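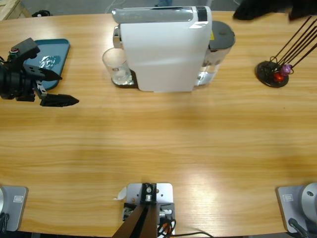

Getting Children to Help in the Kitchen
by Stefaniia Didenko

My son is seven and my daughter is four, and both of them can lay the table for supper. It needed one month of patience from me.

Keep the plates in a low cupboard, so that the small ones can reach them without a chair. Give each child only one job, and the same job for the whole week. In our flat in Ilby the little one brings the spoons and her brother pours the water.

For washing up, 2 cm of warm water in the bowl is enough. Put an old towel on the floor first. If a plate is still greasy, I wash it again later, when they are sleeping.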